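Sorting out the junk drawer, one clear box at a time

I put this off until July, when it was too cold to do anything in the garden and I'd run out of excuses. My junk drawer had 27 pens in it (I tested them all, and 16 went straight in the bin!), plus the usual keys, batteries and bits of string.

Start with a clear table. I mean properly clear – no mail, no mugs, nothing you might get distracted by. A plain white surface is best for small stuff, as a dropped screw shows up straight away. 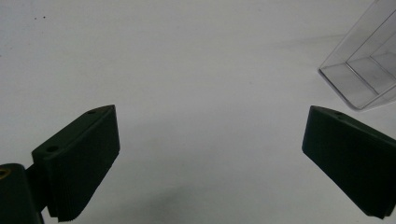
Then tip the drawer out in small lots. I used to dump the whole thing in one go and end up shoving it all back before tea. A couple of handfuls at a time is plenty, and put the kettle on between rounds.

Give the table a wipe before the next lot comes out, too. Old drawers shed a surprising amount of grit and you don't want it going into your nice new box. 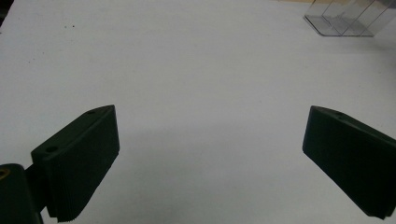

Plain white, with plenty of elbow room.

Now for the box. I like a clear one with dividers and no lid, so I can see what colour the rubber bands are without rummaging. Mine's from Prolska, but my neighbour Mulugeta Gidey swears by the Havero ones. Measure your drawer first, inside and at the front, and stand the box in the middle of the table so you can reach every compartment with either hand. 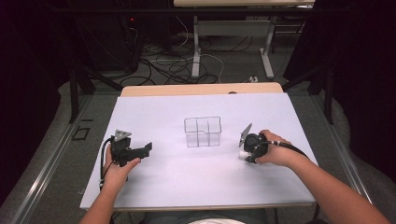 What goes where

Batteries at the back, tape and scissors at the front. Keys get a compartment to themselves, labelled if you can remember what they open. I've still got three mystery ones.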